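Week 4 notes: working rules for hand-held gripper sessions
Robots and Automation, Sududcombe campus. Tutor: Nusrat Bhutto. Typed up fast, tell me what I missed.

Carried over from last week: reading is the Guillot chapter on soft goods, skip the bit on welding. Rokska handout replaces the old one, bin the old one.

1. Before you start
Sleeves up, lanyards off. Fingers open and close by hand first, both sides, full travel. Anything sticks, stop and tag it. Don't force it.
Check the status light against the card in your kit. If it doesn't match the card, don't record.
Sign the sheet with the unit numbers. Left and right are seperate units, write both.

2. Work surface
One garment at a time. Everything else off the working area, incl. phones, tape, pens. Phones are the one we mark down most.
Surface flat-ish, doesn't need to be ironed. Big ridges no, small creases fine.
Reference marks on the wall stay put. If one rubs off, tell Nusrat, don't redraw it from memory.
A do not touch sign means the sign as well. Leave it where it stands.

3. Handling cloth
Come in low and slow. Grip on a fold or an edge, never the flat middle of a single layer.
Don't drag. Lift, move, put down, open, back away.
Dropped it? Leave it where it fell, carry on from there, note it in the log. A drop is still good data, a hidden drop isn't.
Open fingers fully before changing target. Half open counts as a fault on the Esedano checklist.
Two hands in the same space: one holds still while the other works. Baptiste's rule from the factory floor, he says it saved him more knuckles than any guard.

4. Stopping
Anyone can call stop. No debate, talk after.
Pinch points: finger roots, inside of the jaw, anywhere the housing meets the finger. Bare hands nowhere near while the other person has the handle.
Warm housing or funny smell = switch off, unit goes in the red tub, not back on the shelf.

5. Logging
Log limit is 1000 lines, after that start a new file. Last term's group got to 236 runs before someone noticed the file names were all the same. So: initials, unit, run number. Every time.
Runs below 470 frames get thrown out automaticaly, don't pad them to get over.
Standards vs house rules (was asked in class): a standard is agreed outside and you can be audited against it. House rules are ours, we can change them in a afternoon. Most of this page is house rules. Don't cite it in the report as a standard!!

Assignment due end of March. Baptiste Aubert marking the first half.
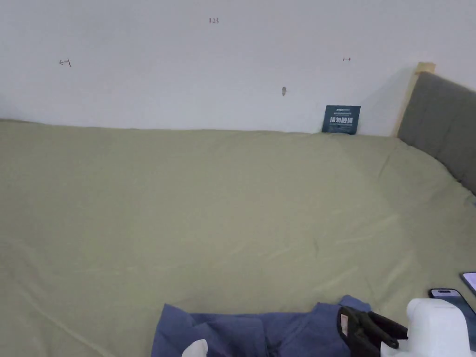
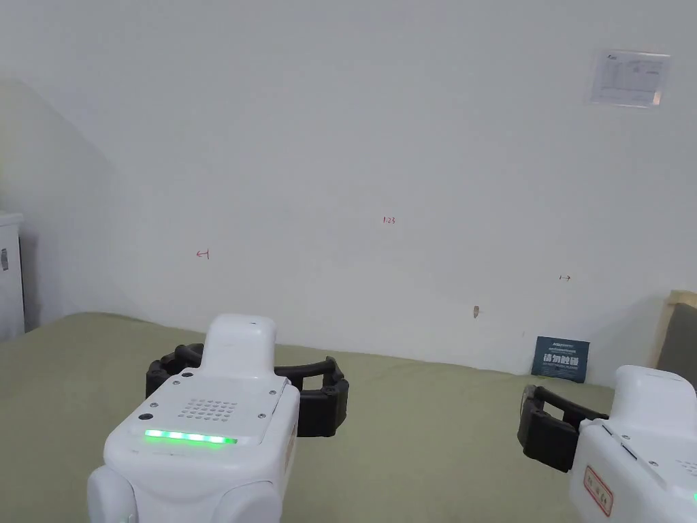 First: jaw down on the blue cloth (section 3). Second: fingers open, nothing held, green light strip on.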